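3.2. Dónde acaban las cosas pequeñas

Empiezo por una confesión: cuando Baltasar Ortuño y yo planteamos este estudio, los objetos pequeños nos daban bastante igual. Nos interesaban las bañeras, los lavabos, lo que sale en los catálogos. Pero en las notas de campo aparecían una y otra vez botes, tapones y paños – sobre todo paños – y al final tuvimos que dedicarles un apartado.

Revisamos 2261 anotaciones tomadas en 15 espacios con bañera exenta, y las repartimos en 3 grupos según la superficie de apoyo: mesa, borde de la bañera y suelo. La clasificación es tosca, lo sé, y Baltasar todavía defiende que el borde merecía un capítulo propio (lo discutimos en Cifuentes durante una cena entera y no me convenció). Dejamos fuera las baldas empotradas, que ya tratamos en enero con otro protocolo.

Me sorprendió el peso del suelo. Yo esperaba encontrar allí alfombrillas y poco más, y me topé con frascos, prendas y cables mezclados sin ninguna jerarquía. La mesa, en cambio, funciona como zona de trabajo: lo que llega a ella suele quedar agrupado, al alcance de la mano.

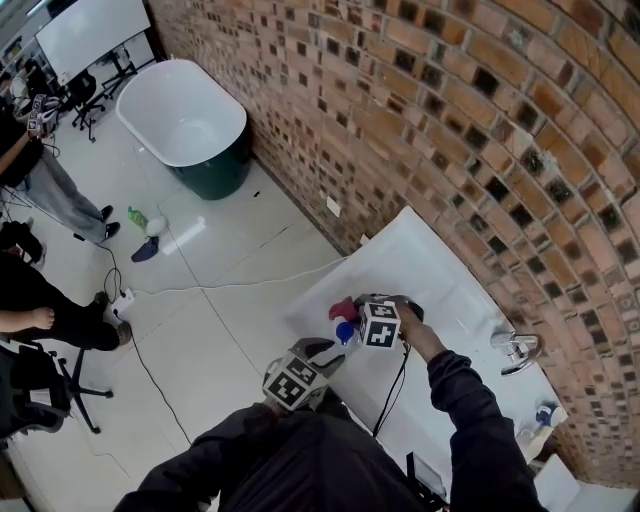 Figura 3. Mesa y bañera junto al muro de ladrillo calado.

La bañera exenta tiene un problema de partida, y es que no trae repisa. Quien la usa o la limpia necesita dejar el bote en alguna parte, y el suelo es lo que pilla más cerca. En la figura 3, el frasquito verde y el paño azul marino están delante de la bañera, sobre las baldosas, mientras que el objeto rojo magenta y el azul se juntan en la mesa blanca. A mí esa separación me parece muy elocuente, aunque una sola imagen no da para hablar de costumbres. En el apartado 3.3 vuelvo sobre los paños, que codificamos aparte.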